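How to compare two grippers on a three-drawer cabinet

Tested with the Hemmin soft finger set and the Clurkura parallel jaw. Last updated 15 August 2024. 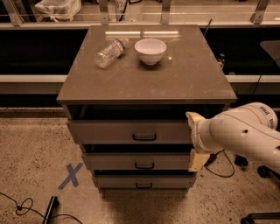 What this guide covers

You have one arm, two grippers and a day to decide which one stays on. This page sets out the drawer and tabletop test we use at Stelitz. It gives you a score for each gripper that you can repeat a month later and still trust. It doesn't cover path planning or training a policy. All the runs are driven by hand from the controller, so that the gripper is the main thing that changes.

What you need

A mobile base with an arm and a wrist flange that takes both grippers.
A drawer cabinet with bar or U-shaped pulls.
A light plastic bottle and a small bowl with a foot.
Painter's tape.
A head camera and a way of saving video.
A luggage scale with a hook.
A score sheet with one row per run.

Step 1. Mark the floor

Put the cabinet where it will stay all day. Stick a tape cross on the floor and measure from the centre of the cross to the nearest corner of the cabinet. Write the distance on the score sheet. If the cabinet gets knocked, you can put it back without starting again.

Park the base and lock the casters. Our shoulder joint sits 650 mm from the cabinet side. Closer than that and the elbow has to fold up tightly to reach the bottom drawer.

Keep cables clear of the casters and out of the arm's path. Leave a loop of slack at the controller end.

Step 2. Check the drawers

Hook the luggage scale over each handle in turn and pull slowly until the drawer moves. Note the reading. Do it three times per drawer and keep the middle value. A drawer that sticks on one pull and glides on the next is no use for the test, so clean the runners first.

Step 3. Set the controller

Use the same speed limit and the same force limit for both grippers. Load the correct tool weight and tool length each time you swap. This is the step people forget, and with the wrong tool weight the arm sags or drifts upwards when you put it in free drive.

On the Oltimness controller the tool settings are under Setup, then Flange. Save one profile per gripper with a clear name.

Step 4. Run the drawer tests

There are three tasks, and each is done on every drawer.

Handle pull. Close the fingers on the handle and pull until the drawer is halfway out. Release without moving the drawer.

Edge pull. Start with the drawer slightly ajar. Work a finger against the side or top edge of the drawer front and draw it open without touching the handle. Soft fingers tend to roll here, so go in slowly and watch the tip.

Push shut. Close the drawer with the fingers together. Stop when the front meets the cabinet. If the whole cabinet shifts, the run is a fail.

Do 22 runs of each task with the first gripper, then swap and do the same with the second. Don't change back and forth between single runs. Each swap means a new zero, and the small errors add up.

Step 5. Run the tabletop tests

Lay the bottle on its side on top of the cabinet and stand the bowl next to it. Pick up the bottle by its body, lift it clear, hold it for 4 seconds and set it down. Then do the same with the bowl, gripping it by the rim.

A shiny top gives reflections that can upset a depth camera. If yours loses the bottle, move the lamp before you touch the camera settings, and redo any runs made under the old light.

Step 6. Score the runs

Give two points for a clean run, one for a run that needed a second try, and none for a fail. Write down the reason for every fail in a word or two: slipped, rolled, missed, stalled. The reasons are more useful than the totals when you come to choose.

Our results

In July we put both grippers through the full test. The Clurkura jaw won the handle pull easily and was the quicker of the two. It did badly on the bowl, where the hard pads skated along the rim. The Hemmin fingers were slower on the handles and rolled off the bottom drawer several times, but they handled the edge pull and the bottle better.

We kept the Hemmin set for general work and fit the Clurkura when a job is mostly handles.

Common problems

The arm stops as soon as it touches the drawer. The force limit is too low, or the tool weight is wrong.

The fingers close unevenly. Home the gripper again with nothing between the fingers.

Video and log don't line up. Tap the cabinet once with the gripper at the start of each batch and match the tap to the force spike.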